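How to Graft a Sock Toe (Kitchener Stitch) Without Losing Your Place

Posted 13 May 2019 by Davina Baxter

I put off learning to graft for far too long. I had a whole drawer of socks with toes gathered up like little drawstring purses, and every one of them had a lump that rubbed inside my boots. If that's you, pour yourself a cup of tea, find a comfy chair with a good lamp beside it, and we'll go through it together.
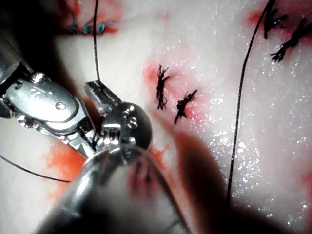
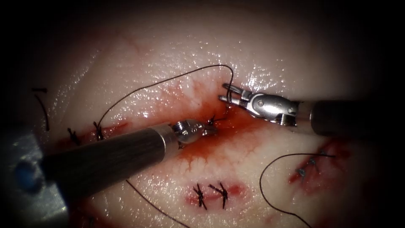

Thread by metal jaws, and small black knots along the stitched lines.

What you'll need

Your sock, knit down to the toe, with the same number of stitches on each of 2 needles. A blunt darning needle (please don't use a sharp one, it splits the yarn and you'll say things you regret). Scissors. A scrap of contrasting yarn if you'd like to practise on a swatch first, and I really think you should!

I'm using my usual Wulura sock yarn in the grey heather, 210 metres to the ball, but any smooth yarn will do for learning. Leave the fuzzy mohair for another day.

Getting set up

Cut your working yarn, leaving a tail four times the width of the toe. Mine always looks ridiculously long and I always use more of it than I expect. Thread it onto the darning needle.

Hold the two knitting needles side by side in your left hand, points facing right, with the purl sides of the fabric facing each other. The tail should be coming off the right-hand end of the back needle. If it's coming off the front one, just turn the whole works around.

The set-up stitches

These two are done once only, at the very start.

Front needle: go through the first stitch as if to purl, pull the yarn through, and leave the stitch on.

Back needle: go through the first stitch as if to knit, pull through, and leave that stitch on too.

The part you repeat

Front needle: knitwise through the first stitch and slip it off. Purlwise through the next stitch and leave it on.

Back needle: purlwise through the first stitch and slip it off. Knitwise through the next and leave it on.

My friend Agathe Rey taught me to mutter "knit off, purl on, purl off, knit on" and I still do it under my breath, even on the bus. Keep the yarn below the needle points as you pass from front to back, or you'll make an extra loop and wonder where it came from.

Keep on until there's one stitch left on each needle. Front: knitwise and off. Back: purlwise and off.

Tidying the tension

Don't fuss with tension while you're going - leave everything a bit loose. When the last stitch is off, start back at the beginning and use the tip of the darning needle to snug up each loop in turn, working the slack along until the new row matches its neighbours. Then poke the tail through to the inside and weave it in for 7 stitches or so.

If you have to put it down

Always stop after a full repeat, front and back, never halfway. If you've forgotten where you were, look at the first stitch on each needle. Both should already have the tail running through them once, and that means you start again with the front.

Next time I'll show you how I pick up gusset stitches without leaving that horrid gap at the ankle.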